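Bremorham Residents' Forum
Shared Kitchen and Laundry - Proposed Cleaning Rules

S_Nazari
Members are asked to comment on the draft rules before September. The draft would remove all abrasive cleaning items from the shared kitchen. Of the 64 households that replied to our letter, 31 were in favour.

OrnellaG
I must object. The pans cannot be kept in a fit state with a sponge alone. I would support a rule on where metal scourers may be used, but a complete removal goes too far.

C. Mfaume
I support the draft as written. The hob was scratched within a month of being fitted, and the cost fell upon all 29 flats in the Warnar block.

OrnellaG
The hob was scratched by a pan being dragged across it. This is recorded in the minutes.

aldana_e 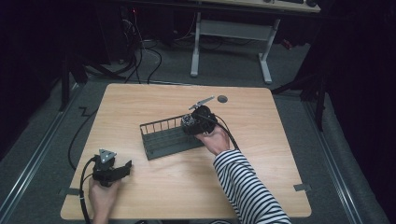
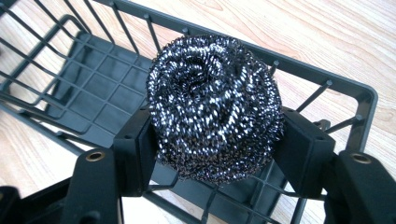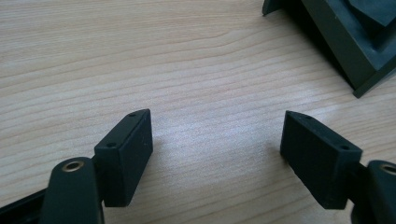
The draft treats every surface alike, and I would ask that it be divided into sections. Steel pans may be scoured without harm, whereas coated pans and the hob may not. A coiled steel scouring pad like the one in the second picture should therefore remain permitted, with its use limited to bare steel. Tables should be wiped with a soft cloth only.

C. Mfaume
I would accept separate sections, provided that the hob is named in the first of them. I remain opposed to scourers being left in the sink.

S_Nazari
Noted. A revised draft will be posted on the Dewulf staircase board.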